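Chapter 7
Receiving, Storing and Counting Stock

Learning objectives

After studying this chapter, students should be able to:

explain the difference between a purchase order, a packing slip and an invoice
carry out a delivery check and record any shortage or damage
choose a storage method suited to the goods being held
compare a periodic count with a perpetual inventory record
calculate the reorder point for a single item

Key terms: backorder, consignment, cycle count, lead time, packing slip, perpetual inventory, reorder point, safety stock, shrinkage

7.1 Why stock records matter

A business that sells goods must know what it has on hand. This sounds simple, and in a very small shop it may be. The owner of a fruit stand can look at the crates and see what is left. Once a business holds several hundred different items, in more than one room or more than one building, looking is no longer enough. The business must depend on its records, and the records are only as good as the work of the people who keep them.

Chapter 6 followed a purchase order from the buying office to the supplier. The present chapter takes up the same order when the truck arrives. It considers who signs for the goods, where they are put, how they are entered in the books and how the business later confirms that the books are right.

Errors made at the receiving door travel a long way. If a clerk signs for 100 boxes and only 90 were unloaded, the invoice will be paid in full, the sales staff will promise goods that do not exist, and the year-end count will show a loss. The difference between the recorded quantity and the true quantity is called shrinkage. Theft is one cause of shrinkage. Careless receiving is another, and it is easier to correct.

7.2 The opening case: Kramer Housewares

Kramer Housewares operates two stores and a warehouse in the town of Pukuvine. The company sells kitchen goods, small furniture and bedding. For many years each store ordered for itself, and deliveries went directly to the back door of whichever store had placed the order. Packing slips were kept in a drawer until the bookkeeper collected them.

The arrangement began to fail when the company added furniture to its range. A supplier, Woken, shipped a large order of folding chairs in two parts. The first part went to one store and the second part, a backorder, went to the other. Neither manager had a complete copy of the purchase order. Each reported a shortage, and Woken sent a further 45 chairs that Kramer did not need and had no room to keep.

The company responded by sending all deliveries to the warehouse. Receiving clerks were given a blind copy of each purchase order – a copy showing the items but not the quantities – so that every carton had to be counted before a figure could be written down. The clerk's figure was then compared with the packing slip by a second employee. Store managers objected at first, as goods reached their shelves a day later than before. By February the number of disputed invoices had fallen, and the objections were withdrawn.

Students should keep this case in mind while reading Sections 7.3 through 7.6. The review questions return to it.
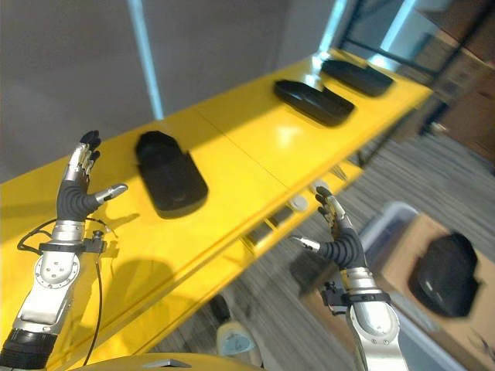

Text by the Editorial Staff, Stesus Educational Press
Business Operations, Second Edition

7.3 The delivery check

A delivery check has two stages. The first takes place while the driver is still present. The clerk confirms that the shipment is addressed to the business, compares the number of cartons with the freight bill and looks for outward damage. Any crushed, torn or opened carton must be noted on the freight bill before it is signed. A signature without a note is generally taken to mean that the goods arrived in good order, and a later claim against the carrier will be harder to support.

The second stage takes place after the driver has left. The cartons are opened and the contents are counted and compared with the purchase order. The clerk completes a receiving report, which is sent to the accounting office. No invoice should be paid until the purchase order, the receiving report and the invoice agree. Accountants call this the three-way match.

Suppose that an order calls for 155 desk lamps and the receiving report shows fewer. The accounting office should pay only for the lamps received – provided that the supplier has been told of the shortage in writing – and the remaining quantity should be shown as a backorder until it is either delivered or canceled.

Section 7.4 turns to the storeroom itself and to the choice between fixed and open locations.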